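Workshop Tips: Recording Snack-Packing Examples by Hand

Tape a sheet of white paper to the table before the first take. Packets show up well against it, and a shifted sheet is easy to spot between takes.

Keep the set small. At Litness we use 3 packets and one open takeout box per layout, then record 41 takes before changing anything. Mix the surfaces: clear plastic, printed film, kraft paper.

Close the jaws at half your normal speed. Fast grabs look fine live and train badly. Discard any take with a pause longer than 5 seconds — the system learns the pause too.

Route gripper cables off the side of the table, never across the paper. 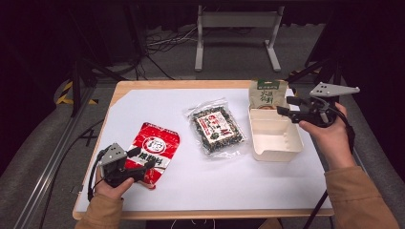
Hand-held grippers at the table, left jaws over the red and white snack bag.

Wipe the jaw pads after each layout. Label the folder before you stand up.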